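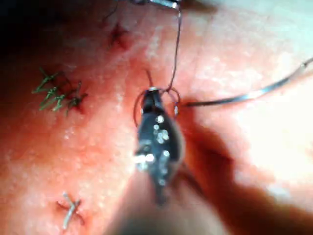 A curved needle and dark thread at close quarters.

We use cookies to make our website work and to understand how it is read. Accept / Manage choices

Oľga Ondrejka has been teaching people to stitch for 16 years, and she still gets excited about a needle. She had three of them laid out on a saucer when I arrived at the Vávra teaching rooms (there was tea as well, and a very good poppy seed cake), and before I had my coat off she was explaining why they are curved.

"Think of your wrist," she said. "It turns, so the needle should turn as well. If you push it straight you tear your way through, and the tissue doesn't forgive you. You roll it, and it comes up where you wanted it - or near enough, the first few times!"

Her beginners start on soft practice pads, and spend their first afternoon simply picking the needle up, putting it down and picking it up again. I had rather imagined they would be tying knots by teatime. She laughed at that. Holding, she told me, is most of the job: where the jaws grip the curve decides where the point will go, and a needle that swivels has to be let go and taken again.

And the thread? "Oh, the thread has its own ideas," she said. "It catches on things, it hides behind the instrument, it makes a loop just when you're feeling pleased with yourself. I tell them to look at the thread before every stitch, and after it too. Leave yourself a short tail you can find again."

She learned from Čestmír Polák, who made her sew with the radio on so that she would get used to being distracted, and she has kept one of her early pads in a drawer at home. The stitches wander dreadfully, she says, and she brings it out in January for each new group.

I asked whether she sews at home, buttons and hems and so on. "My husband does the buttons," she said, cutting me another slice of cake. "He's much quicker than I am."

Newsletter: leave your email address to receive our next interview.

Recent interviews
Kaan Türkmen on mending old clocks
Tsz-kin Man and the night bakery
A morning at the Bridari glassworks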